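Bench Automation Forum > Purchasing and Planning
Thread: Budget check on a two-arm tabletop cell

dkessler_mfg
Posted 6/22/19

Putting together a request for a small two-arm cell at our Wilton site and would like a sanity check before it goes to purchasing. Tasks are light pick and place: cups, cubes, small loose parts, nothing heavy. Parallel grippers on both sides, wrist cameras, one overhead view, cloth-covered table.

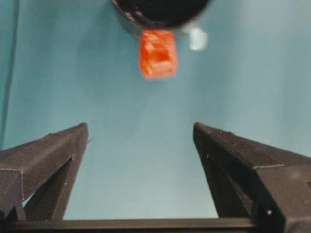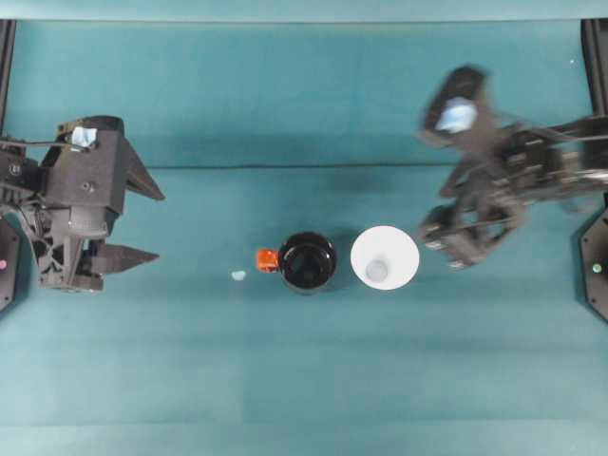 The line item I am least sure about is end effectors. I have 2779 dollars set aside for grippers, spare fingers and wrist cameras for both arms. Arms, table and framing are on a separate line that has already been approved. Controller PC comes out of a third. Does the gripper number look sane, or am I going to be back asking for more in October?

torque_and_tea
It depends on what you are paying for fingers. If you print in house, your material cost is close to zero and the money is in actuators and cameras. If you are buying machined fingers from Oprea or similar, you will burn a third of that on spares.

dkessler_mfg
Printed. We have a machine in the next bay.

torque_and_tea
Then you have room. Put the difference into cables. Wrist cables flex on every cycle and they are the first thing to go.

lowpass
Disagree on "close to zero." Printed fingers are cheap per piece and expensive per year. We logged 17 finger replacements on one cell before we changed the tip geometry. Each one was a short stop plus a recalibration, and the recalibration is what cost us. Budget labor for it or it will show up as downtime and someone will ask why.

torque_and_tea
17 over what period? At what grip force? That number means nothing without a cycle count.

lowpass
Two shifts, one quarter. I don't have the cycle count in front of me. Force was set too high for the first month, I'll concede that.

torque_and_tea
So part of it was a settings problem.

lowpass
Part of it. The tips still wore after we turned it down.

hexkey4
Separate point – color of the work surface. Pick it before you pick cameras. We went with bare aluminum to save money and then spent more than the savings on diffusers and polarizers. Matte cloth in one flat color is the cheapest vision upgrade you can buy. Order enough for two changes, it picks up creases and the creases show up in segmentation.

dkessler_mfg
Cloth is already in, charged to consumables. Good note on the second set, I only ordered one.

hexkey4
Also check your glossy and black parts. Dark cups against dark fingers will cost you more engineering hours than any hardware on this list.

marl_ops
Has anyone used the Claltetgate service plan? Darnmont quoted it to us as an add-on, 4 visits a year. For a light-duty cell it seemed high.

lowpass
Skipped it. For tabletop arms I would rather hold a complete spare wrist on the shelf. Swap takes under an hour and you fix the bad one on your own schedule.

torque_and_tea
Agree with lowpass on this one. One spare wrist covers both arms if you specify the same part left and right. Check that before ordering. Some vendors ship handed versions and don't say so until the packing list.

marl_ops
Ours were handed. We ended up with 2 spares.

dkessler_mfg
Revised plan: same gripper part number both sides, one spare wrist, second cloth, two sets of camera cables, finger replacement labor as its own line. The spare wrist does not fit in the gripper money, so I'm moving it to the arms line if purchasing will reopen it. No service plan for year one. Will post the final quote once Darnmont confirms whether the wrists are handed.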